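Mistura de lotes de etanol anidro com teor de água diferente: como calcular o volume final?
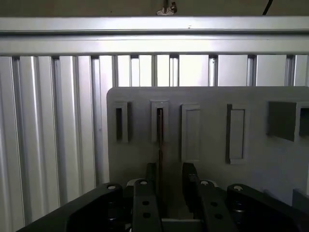 Biocombustíveis > Armazenagem e mistura

Florêncio Quintela
28 de março de 2019

Trabalho na expedição de uma destilaria de médio porte e preciso fechar o balanço de um tanque com dois lotes. O primeiro tem 790 m³ de etanol anidro, dentro da especificação. O segundo tem 17 m³ de hidratado, que ficaram na linha depois de uma troca de campanha e que a gerência quer incorporar ao mesmo tanque.

Usei a planilha da Drullix que herdamos do turno anterior. Ela soma os volumes diretamente e faz a média ponderada do teor em % v/v. O laboratório diz que isso está errado, mas só devolveu o laudo com a massa específica e não explicou a conta. Minhas dúvidas:

O volume final é a soma dos dois ou preciso descontar contração?
A média deve ser feita em volume ou em massa?
A diferença de temperatura entre os lotes (6 °C) interfere no resultado?

O comprador é a Lo Presti e o contrato prevê medição a 20 °C.

Heledd Harries

A média tem de ser feita em massa. Volume de etanol e água não é aditivo, massa é. O procedimento que usamos:

Converta o volume de cada lote para 20 °C com o fator de correção da tabela alcoométrica, usando a temperatura medida em cada tanque e não a média das duas. Multiplique cada volume corrigido pela massa específica a 20 °C do laudo. Some as massas. Calcule o teor final em % m/m pela média ponderada das massas. Entre na tabela com esse teor, leia a massa específica da mistura e divida a massa total por ela. O resultado é o volume final a 20 °C.

No seu caso a contração será pequena, porque os dois lotes já têm teor alto e o segundo é uma fração reduzida do total. Ainda assim ela existe e aparece no fechamento se o medidor de saída for mássico. A planilha dá erro maior quando alguém a usa para diluir anidro com água, situação em que a contração deixa de ser desprezível.

Sobre os 6 °C: interferem na conversão de cada lote. Se você somar volumes lidos em temperaturas diferentes, o erro térmico pode superar o da contração. Confira isso primeiro.

Antes de transferir, calcule também se o teor final continua dentro do limite de anidro. Com um tanque já próximo do mínimo, 17 m³ de hidratado podem desclassificar o lote inteiro.

Trefor Penry

Aqui a gente soma direto e nunca deu problema. A diferença fica dentro da tolerância da régua. Se o laboratório reclamar, manda eles fazerem a conta.

Ilse Hollmann

Concordo com a Heledd. Acrescento 3 pontos de operação.

A amostra tem de ser tirada depois da recirculação, em topo, meio e fundo. Com pouca agitação o hidratado, mais denso, tende a ficar embaixo, e uma amostra só de topo indica teor acima do real.

Verifique se o laudo traz a massa específica já corrigida para 20 °C ou na temperatura do ensaio. Em novembro tivemos um fechamento refeito porque o valor foi corrigido duas vezes, uma no densímetro e outra na planilha.

Quanto ao comentário do Trefor, a tolerância da régua é erro de medição e varia para os dois lados. A contração tem sempre o mesmo sinal e se acumula no balanço mensal.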